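Laundry, and a small defeat

August 19, 2018

Quick one tonight becuase I still have a load in the dryer and it's going to buzz any second.

So the folding. I said back in June I was going to get a grip on the linen closet and I sort of did, for maybe two weeks, and then it all slid back to normal, normal being a heap with a door in front of it. Poppy Hebden came by for coffee last Sunday, opened the wrong door looking for the bathroom and got a pillowcase on the foot. She was very nice about it. She also said "you know you can just roll everything," which has been in my head ever since.

Rolling. OK. I'd only ever rolled for suitcases. My mom was a folder, thirds and then thirds again, edges lined up, whole stack square like a deck of cards. I never got the square stack. Mine lean. I've got towels from the old Kershaw place that won't hold a fold at all anymore, they just sort of sigh open on the shelf.

Started yesterday after lunch. Dumped the whole closet on the bed. Big mistake, do one shelf. I had to dig out a place to sleep at eleven at night and I lost a fitted sheet down the wall side until this morning. Dish towels first since they're small and I figured quick win. And they were quick! Lay it flat, fold the long side in, roll from the short end, not too tight. They stand up in the drawer like little logs. I was feeling pretty great about myself. Texted Poppy a picture. She sent back one thumb.

Then napkins, fine. Hand towels, mostly fine, the thick ones go in two to a row and the rest wherever.

Then the green.

The green is the one I use on the table from fall on, dark green, nice and deep, got it at the Trerndale flea market for almost nothing and I love it more than is reasonable. I wasn't going to shove it back in the heap with everything else. So I cleared off the white table, wiped it, waited, wiped it again, and tried the roll there where I'd have some room. 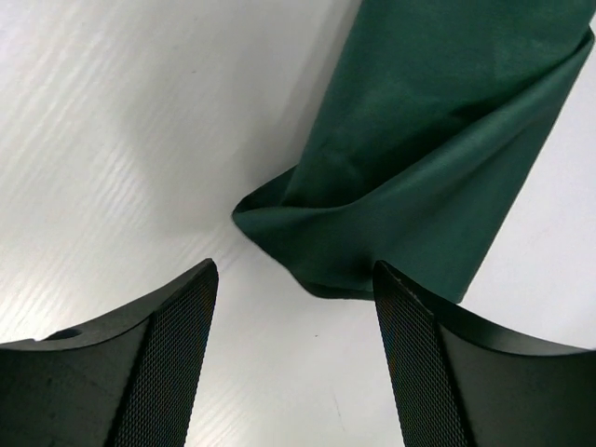

The green one. Nice up top, then the end goes its own way.

I got a tube, kind of. A loose tube. It's fat at one end and skinnier at the other, and the skinny end bunches up into a bunch of pleats and a pointy little corner. I have done it over so many times. Smooth it, roll it, corner. Turn it around and start from the other side – corner. I tried tucking the corner under and then it just looks like it's hiding something.

What I think I'm doing wrong:

Not squaring it up first. It's not a true rectangle, I'm pretty sure, somebody hemmed it at home once and not with a ruler. So the layers start off crooked and by the end they're way off.

Pulling harder with my right hand. I do this with wrapping paper too.

Going too fast, see also: everything.

Alfie Inskip (next door, used to work at the dry cleaners in Stotness) says the trick is to fold in half first, smooth from the middle out, and only then roll, and to stop every couple turns and pat the ends even. He showed me on a beach towel over the fence and it came out perfect, of course. Like a bakery item. I went right back in and tried it and got maybe halfway there. Better edge at least. There's one long edge that curls over itself and looks really crisp and I was proud of that part.

One thing I will say for the rolling, you don't get that hard crease across the middle. The green always had a line right down the center from being folded all summer and I'd have to iron it out with company practically on the porch. So even a lumpy roll is a win there. I think. Ask me in October.

Other closet notes before I forget:

Got rid of 27 things. Mostly washcloths. A few went to the rag bin, the rest are in a bag by the front door where they'll probably live till Christmas.

Sheets I'm NOT rolling. Sheets go inside their own pillowcase, one set per case, done. Best thing I did all weekend and it took no skill whatsoever.

Top shelf is blankets only now. Second shelf towels. Bottom shelf is still "misc" and I don't want to talk about it.

Found the runner from the Osemow trip, never used, tag still on. Also a birthday candle, a 4. No clue.

The green is on the second shelf for now, lumpy end to the back. I'll have another go at it this week if I get a free evening, half first and then roll like Alfie said, and maybe I'll trace the edges against the tabel to see how crooked it really is.

OK there's the dryer.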